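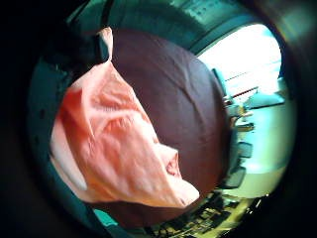 Sernitetti, the fabric care and clothing reuse service, will open its second public drop-off and sorting room in Barkemau in September. The new room is on the ground floor of the Majimbun building, and it will receive clothes, bed sheets, curtains and other household textiles from residents who want to give them a longer life. Thin fabrics are a special part of the work. A soft peach cloth full of small creases, near a big piece of dark maroon-brown fabric, is the kind of combination which our sorting staff meet every morning, and the two need very different care. The heavier goods can be folded and stacked the same day. The light ones are hung, steamed and checked against a lamp before any decision is made about them.

The room in Barkemau is planned for households and also for small businesses such as guest houses and hair salons, which often have many textiles to give at one time. Until now these customers had to travel to our first location, and many of them told us that the trip was too long with heavy bags. The new room has 98 square meters of floor space, with a counter at the entrance and sorting tables along the back wall. It has 2 steam stations. The door is wide enough for a hand cart, and there is no step.

All the textiles that arrive are divided by weight and color before they are examined for holes, stains and weak seams. Pieces in good condition go to the shop shelves. Pieces with small damage go to the repair desk, where a loose hem or a missing button can be fixed. What remains is cut and sold by the bag as cleaning cloth to workshops in the region.

Together with the opening, Sernitetti introduces the Brirnora bag, a washable cotton bag for bringing the textiles from home. The bag has a drawstring and a paper label, on which the customer writes what is inside. A first series of 995 bags will be given without cost at the counter during the opening month, one for each household. After the textiles are emptied from it, the bag is returned to the customer and can be used again.

We ask the customers to prepare their textiles in a simple way:

Please wash and dry everything before you bring it. Damp fabric can not be accepted, also if it is only a little damp.

Please keep light colors and dark colors in separate bags. A new dark fabric can leave color on a pale one if they are pressed together for a long time.

Thin cloth does not have to be ironed or folded. It is enough to lay it loosely on top of the heavier items. Wrinkles are not a problem for us.

Curtain hooks, pins and brooches should be taken out. Zippers and buttons can stay.

Shoes, pillows and carpets are not accepted in Barkemau. The first location continues to take pillows.

The room will be open in the mornings from 8 a.m. and will close at 4 p.m. In December the closing time changes to 6 p.m., as we receive more winter coats and guest bedding in that month. A short demonstration about the washing and storing of delicate fabrics will be held at 11 a.m. on the opening day, and it is free to attend. Places do not need to be reserved.

About Sernitetti

Sernitetti collects, repairs and resells clothing and home textiles. The company operates a shop, a repair desk and a collection service for businesses. Its offices are in the same building as its first drop-off room.

Press contact

Requests for interviews, visits to the sorting room before the opening, or more information about the Brirnora bag can be directed to the Sernitetti press office.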